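Ticket: Release step in handover runs fires early or never, clear containers only
Opened by: Keerthana Marar
Assigned to: Vimala Varma
Component: Emano (release detector)
Status: Resolved, one follow-up open

Hi Vimala! Sorry in advance for the length of this one. I'm working on the handover comparison for the Dalton write-up (our learned release detector against the plain force threshold), and the learned one is doing something weird with clear plastic. On opaque objects it's lovely. Give it anything see-through and it either lets go the second a hand comes near, or it hangs on like a toddler with a cookie and I have to use the stop button.

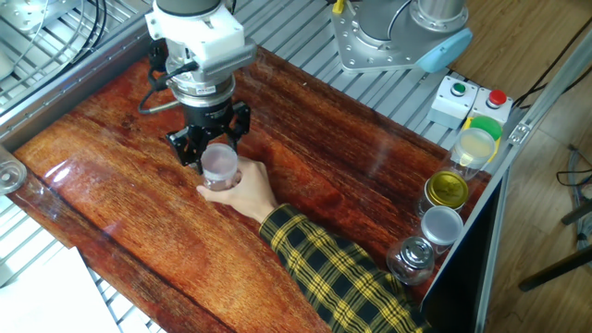
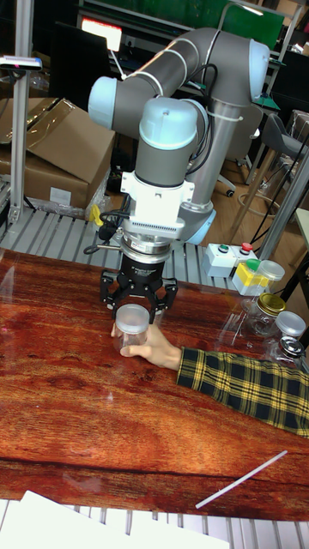
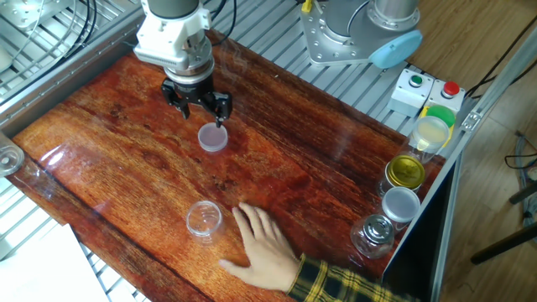 Station views from the clear-container set. First one has the gripper and the hand both on the cup; lidded jars at the right side of the table in all three.

What I'm running: Emano on the default config, the Pluramden recorder for the camera and wrist force streams, and the clear part of the Sundaram object list. Release is supposed to happen when the detector thinks the person has a stable grip AND the wrist sees a pull. I did 12 handovers per object. For the frosted-top cup, 8 of those went wrong one way or the other. The plain threshold, which is the dumb baseline we're supposed to beat, messed up 3. So right now our result is upside down and I'd like to know if that's a real finding or a bug before I put it in a table.

Things I already tried, so you don't have to ask:

- Restarted everything, including the recorder. No change.
- Re-zeroed the wrist force sensor with the gripper empty, then again with the cup in it. Tiny difference, same behavior.
- Swapped in a different cup. Same.
- Dimmed the overhead light, thinking it was glare off the tabletop (that finish is SO shiny). The early releases got a bit better, the late ones got worse. Not sure what to make of that.
- Changed my shirt to a plain gray one. Don't laugh, I thought maybe the plaid was confusing the hand tracker. It wasn't.

Logs and the raw streams are in the shared folder under my initials.

---

Vimala, 10:40 am

Thanks, this is a great report, and I did laugh at the shirt. Two quick ones. Are you using the hand mask from the overhead view only, or the fused one? And when it releases early, what's the grip score at that moment? It's in the detector log, column is called g_stable.

---

Keerthana, 11:15 am

Overhead only. I didn't know there was a fused one? The default config has it set to "single" and I never touched it.

g_stable on the early ones is way up, like the detector is totally sure I'm holding the cup. I went back through the video next to the log, and in a couple of those my fingers are behind the cup and haven't touched it yet. They show right through the wall and it reads that as a wrapped grip. Ugh. That makes sense once you see it.

Doesn't explain the late ones though. In those I really am holding it, thumb and all, and pulling.

---

Vimala, 1:30 pm

OK, I think you have two separate problems wearing the same coat.

Early releases: what you said. The grip score comes from how much of the hand outline is hidden by the object and how much is in front of it. With an opaque mug, fingers behind the mug vanish. With a clear cup they don't, so the score is junk. The fused mode helps because the second view can see there's a gap. It should have been the default and that's my fault, I set it to single while I was debugging back in December and left it there.

Late releases: I looked at your force streams and the pull is there, but it's slow, and the filter is eating it. You pull more gently on the thin plastic than you do on the mugs (I would too, it crumples). The filter window is 30 samples. Please try:

1. Set view_mode to fused.
2. Cut the force filter window to 8.
3. Leave the pull threshold alone for now, so we only change what we have to.
4. Rerun the frosted-top cup first, then one opaque object to be sure we didn't break that.

Use the same pick order as before, please, so I can line the runs up.

---

Keerthana, 4:05 pm

Ran it! Steps as written, except I forgot step 1 on the very first go and had to throw that batch away (it's in the folder marked "skip").

Frosted-top cup: no early releases at all in the 12. Late ones are down to 3, and they're a lot less late, more of an awkward pause than a tug of war. The opaque mug is the same as it was. I also did a set where I set my hand down flat on the table near the object first and then reached, to see if it would jump the gun. It didn't.

One new thing. With the shorter window the release got a little twitchy when I bumped the cup sideways with a knuckle. It didn't let go, but the pull signal spiked pretty close to the line. Probably worth a look before anyone with faster hands than mine tries it.

---

Vimala, 4:50 pm

Good, I'm happy with that. The sideways bump is expected, since we use the total force and ignore the direction. I have a branch that only counts the part pointing toward the hand, and I'll clean it up. I'm opening that as the follow-up.

For the write-up, please report both configs. I'd keep the bad clear-cup numbers in, with a sentence on single view, because anybody building a detector off one camera is going to walk right into it. And rerun the threshold baseline with the short window too! Otherwise we gave ourselves a better filter than we gave the thing we're comparing against.

---

Keerthana, 5:10 pm

Oh shoot, yes, the baseline. Good catch. I'll redo that tomorrow morning along with the rest of the clear objects, then the lidded jars, which I expect to be a pain for the grip score because the lid hides fingers and the jar body doesn't.

Config changes are committed. Closing this one, and the direction fix can live in the follow-up. Please put me down as the tester on it.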